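Drundico opens second farewell room at Tazi Road

Print this page | E-mail this page

Funeral director Drundico has opened a second farewell room at its Tazi Road premises, giving families a place to hold small services without hiring a separate chapel.

The room seats 100 and has step-free access from the car park. It can be booked for a service, a viewing or a gathering afterwards, and families may bring their own food and music. Hire is £200 for a half day. Services can be livestreamed at no extra charge through Divia, the company's online memorial pages.

Drundico arranged 446 funerals last year. Manager Latifa Younis said many of them were attended by fewer people than the main chapel was built for.

"Families were asking for somewhere smaller, and for more time," she said. "They can now have the room for a whole morning — or the whole day if they need it."

Bookings for May are being taken at the front office.

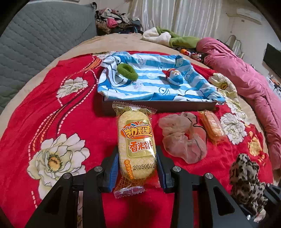 Wrapped rice cracker, 香米饼, on a red blanket.

Ends

Print | E-mail to a friend

Comments (3)

M. Harrow: Is there a hearing loop? The old room didn't have one and Dad missed most of my aunt's service.

Pauline: We had the main chapel for 30 of us and it felt very empty. Would have used this.

tk_1536: Does the half day include setting up time?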